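Who Renews, and Why? A Small Study of Household Insurance Customers

Student project report, Marketing of Financial Services
Delwyn Pryor and Tin-yau Huang
2023-02-04

How we came to the subject

When we were first asked to pick a project, the two of us had rather different things in mind. Tin-yau wanted to look at advertising, and I (Delwyn) was keen on something to do with prices, mostly because my mother had just spent an entire evening on the phone with her home insurer and I had listened to every minute of it. We settled on renewals, which let us have a little of both. Our question was a plain one: when a household policy comes up for renewal, what makes a customer stay put, and does the letter they get have anything to do with it?

We were lucky to have help from Vuvau, a small home and contents insurer that sells directly to the public, by phone and online. Their marketing office let us see two versions of their renewal letter and sent our questionnaire out to customers whose policies had come due over the winter. We are very grateful to them, and especially for their patience with our first draft, which had far too many questions in it.

What we did

The questionnaire went out to 847 customers and we got 396 usable replies, which was a good deal more than we had dared hope for. Half of the mailing had received the old letter, a long one that put the new price on the second page. The other half had received the newer letter, which put last year's price and this year's price side by side near the top. We asked people whether they had renewed, whether they had shopped around first, and how they felt about the letter on a scale of one to 5.

We also left a box at the bottom for comments. That box turned out to be the part we enjoyed most, and people were very generous with it -- one lady filled hers and carried on up the margin.

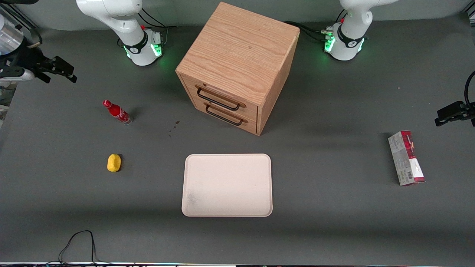 Reading the comments took us the better part of two weeks. We each read all of them separately and sorted them into groups, then sat down together and argued over the ones where we disagreed. Tin-yau tended to put a comment under "price" if it mentioned money at all, while I wanted to know whether the person was cross about the amount or about the way they had been told. In the end we kept those as separate groups, and I think the report is better for it.

What we found

People who got the newer letter were more likely to say they had shopped around. We had half expected that, and so had Vuvau. What surprised us was that they also gave the letter a kinder score, and many of those who had compared prices went back and renewed anyway. Several said they liked seeing last year's figure without having to dig an old letter out of a drawer.

Customers who named a rival mostly named Edine or Bielecka, and nearly always on account of an advertisement they remembered. Tilau came up less often, usually from people who had a car policy there already and wondered about keeping everything in one place.

Where we would be careful

We only heard from people who chose to write back, and somebody who left in a temper may well have thrown our questionnaire away. We also had to take people's word for whether they renewed, as Vuvau quite rightly would not share individual records with us. And winter is only one season -- a renewal that lands right after the holidays may feel different from one in June.

If we had another term, we would like to telephone a few of the people who left and ask them to talk us through the day they decided. Tin-yau has already drafted the questions, and this time there are only 5 of them.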